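The Curtain

The landlord's agent had said the room came furnished, and in a way it did. There was a white table, a bed with a metal frame, and a hook on the back of the door. Lilian Shemweta put her suitcase on the bed and stood looking at the window, which had no curtain and faced the stairwell of the next building.

She had come to Ternmont in January to keep books for a firm that sold floor tile. The pay was 1,000 a month less than she had made in Plostov, but the work in Plostov had ended, and her cousin knew someone here. The first night she slept with her coat hung over the window from two nails. At 4 in the morning the light in the stairwell came on and shone through the sleeves.

In the office the next day she asked Chiharu Sakamoto where a person bought curtains.

"What size?"

"I don't know. The size of a window."

Chiharu opened a drawer and gave her a tape measure. "Go measure it at lunch. Then go to Sembiring, by the bus station. Don't let him sell you lining."

Sembiring was a narrow shop with bolts of cloth stacked on end. The man behind the counter was named Rizal Pelupessy and he wore his glasses on a cord. She told him the numbers. He wrote them down on the back of an envelope and asked how far past the window she wanted the curtain to go.

"Past it?"

"On the sides. If you stop at the edge, the light comes around."

She said she wanted it to go the whole width of the wall, then. He looked at the envelope and multiplied something and said it would be a lot of cloth. He showed her a blue, a brown, and a light gray that had been on the shelf long enough to fade along the fold. The gray was half the price. He would cut off the faded part, he said, and he would hem it for nothing if she could wait until evening.

"Do you want lining?"

"No," she said.

She went back after work and he had it folded in brown paper. It weighed more than she expected. She carried it 16 blocks to save the fare and changed arms at every corner.

Bendik Nordin from the second floor lent her a drill and then came up to hold the rod, mostly to keep an eye on the drill. He was a retired bus driver. He held the rod over his head and talked about the woman who had lived in the room before her. She had kept birds. She had moved out owing rent, and the agent had found seed behind the radiator for a year.

"Higher on the left," Lilian said.

"It's level."

"It isn't."

He moved it up. When the screws were in, they threaded the rings and slid the curtain across, and the window was gone, and so was the radiator, and so was the crack that ran down from the ceiling. Bendik said it looked like a place where they put on plays. He took his drill and went home to eat.
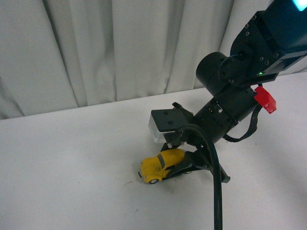 She pushed the table up against it and sat down. The hem went down behind the back edge, out of sight. The table was not quite square to the wall and she thought about getting up to fix it, but she had been on her feet all day.

The top had smudges on it that did not come off with a wet thumb. She tried a little dish soap on a rag and they stayed where they were, gray and faint, with some small dark specks among them. She wondered if the specks had to do with the birds. She rinsed out the rag and hung it on the hook.

Later she took out the envelope, which Rizal Pelupessy had put in with the paper by mistake. Her numbers were on it in his handwriting, and on the other side was his own address and a stamp from Lunico, where she had never been. She thought she ought to take it back to him. She wrote a short letter to her mother first, saying the room was warm and the people were all right, and that she had bought a curtain.

At 4 the light in the stairwell came on. She didn't wake up for it.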